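Data & Documentation / Nature Memoir

Vallalby Garden Recollections – Data Card

Summary

Vallalby Garden Recollections is a collection of 771 short written memories of plants, gardens and wild places. Each text records one early encounter with a plant as remembered by an adult writer. The collection is maintained by Athina Makris and Zixuan Du and is intended for teaching, reading groups and the study of personal writing.

Contents

Each record holds the text itself, a title, the plant named by the writer, the season in which the memory is set and the age of the writer at that time. Texts were submitted in English. The shortest entries are a single paragraph; the longest fill several pages. Plant names are kept as the writer gave them, including regional and family names. Where a common name could refer to more than one species, the plant field is marked "unresolved" and no Latin name is supplied.

Collection and editing

Texts were gathered through the Giannakopoulos writing program over 3 seasons, with the last call closing in November. Editors corrected spelling and obvious typing errors. They did not alter sentence order, dialect or factual claims about plants – a writer who remembers berries in spring is left to remember them.

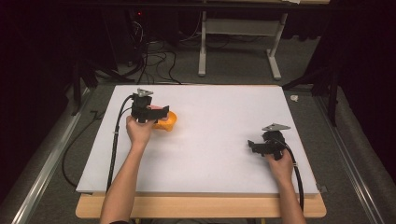
Can a text from the collection be reprinted in a school newsletter?

Reprinting in a school newsletter is permitted when the title and record number are shown and the text is printed in full. Excerpts require written consent from the maintainers.

Known limitations

Memories of childhood are often retold within families, and details may have shifted before they were written down. The collection should not be used as a source on flowering dates, plant ranges or toxicity. Several entries describe eating wild berries. They are published as memoir and carry no advice.

Shrubs and fruit trees appear far more often than grasses, mosses or ferns. In 46 records the writer did not name a plant at all, and the plant field is blank.

Privacy

Surnames of relatives and neighbors have been replaced with initials. Street names have been removed. Writers may withdraw a text at any time, and withdrawn record numbers are not reused.

Maintenance

Corrections are reviewed by the maintainers before each release. Please quote the record number and the exact line in question.

Shares: 9 | Comments: 3

Related items
Feten Orchard Letters – Data Card
Guide to Season Labels
Submitting a Memory: Notes for Writers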